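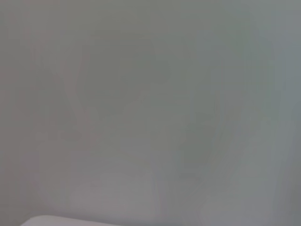 Vista de una cámara de muñeca a muy corta distancia de una superficie gris.

La Jornada de puertas abiertas de Cilar fue una demostración pública de manipulación robótica celebrada el 10 de julio de 2022 en la nave de ensayos de Cilar, un taller dedicado a la automatización de tareas domésticas y de cocina. El acto giró en torno al banco Saber, un puesto de trabajo con dos brazos robóticos, y a una única tarea: pasar granos de café de un recipiente a otro con una cuchara. La organización corrió a cargo de Gladys Mrema, responsable de ensayos del taller, con apoyo de la firma Stitier, que suministraba las piezas de montaje.

Antecedentes

Cilar había trabajado hasta entonces a puerta cerrada. En marzo del mismo año el taller recibió a un grupo de estudiantes de formación profesional, y de aquella visita salió la idea de abrir la nave al público general. El primer programa preveía tres tareas distintas – doblar paños, ordenar cubiertos y trasvasar granos – pero las dos primeras se retiraron por falta de tiempo para ajustar los puestos. Mrema defendió quedarse solo con el café por tratarse de un material barato, fácil de recoger y conocido por todos los asistentes.

El aforo se fijó en 70 personas, repartidas en turnos. Cada turno tenía una parte explicada, de 15 minutos, y otra libre, en la que los visitantes podían acercarse a la barrera y hacer preguntas al personal.

Puesto de trabajo

El banco Saber consta de una mesa blanca, con los brazos situados a los lados y una pared lisa de color gris claro al fondo. Los brazos terminan en pinzas. El puesto combina una cámara alta, que abarca la mesa, con cámaras pequeñas montadas junto a las pinzas. Estas últimas sirven para los últimos centímetros de la aproximación; cuando hay una superficie casi pegada al objetivo, ofrecen una imagen desenfocada y de escaso detalle, y el operador se guía entonces por la cámara alta.

Durante los turnos, ambas señales se mostraron en una pantalla de la sala. El programa de registro, llamado Dasisby, guardaba las imágenes junto con la posición de cada articulación.

Desarrollo de la tarea

El material de cada prueba era el mismo: una taza de cerámica azul grisácea con interior blanco, una taza de vidrio transparente para los granos, un platillo de vidrio y una cuchara metálica con mango de color azul menta pálido. El brazo debía tomar la cuchara por el mango, cargarla en la taza de vidrio, llevarla hasta la de cerámica y volcarla allí. Después tenía que dejarla de nuevo en el platillo.

El reglamento de la demostración no exigía una cantidad mínima por cucharada. Se daba por válida cualquier carga que llegara a la taza de destino, y los granos caídos en la mesa se anotaban aparte. El tiempo máximo por prueba era de 240 segundos. Agotado ese plazo, los brazos volvían a la posición de reposo y el personal recolocaba los objetos a mano.

La colocación de los recipientes variaba entre pruebas dentro de unos márgenes. En una de las disposiciones, la taza de vidrio, colmada de granos, quedaba en la parte posterior derecha de la mesa, con el platillo y la cuchara delante y la taza de cerámica a la izquierda.

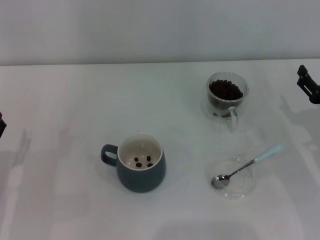

Dificultades técnicas

El vidrio transparente fue el asunto más comentado en las sesiones explicativas. Sobre una mesa blanca, el contorno del platillo apenas destaca, y los reflejos de la taza complican el cálculo de su borde. El equipo había probado en primavera un platillo opaco, que daba menos problemas, pero optó por mantener el de vidrio en la jornada.

Las sombras de los propios brazos plantean otra dificultad, puesto que se desplazan por la mesa con el movimiento. Cilar utilizaba luz difusa para suavizarlas y no intentaba eliminarlas por completo.

Acogida y continuidad

Las preguntas del público se refirieron sobre todo al precio del equipo, a la seguridad de las pinzas y a la posibilidad de trabajar con líquidos. Sobre esto último, Mrema explicó que el taller no tenía previsto hacer pruebas con agua en el banco Saber, cuyas conexiones no estaban selladas.

Tras la jornada, Cilar preparó un cuaderno con el montaje del puesto y el reglamento de la tarea, del que se imprimieron 100 ejemplares. Stitier conservó una copia de las grabaciones de Dasisby para sus propios cursos de montaje.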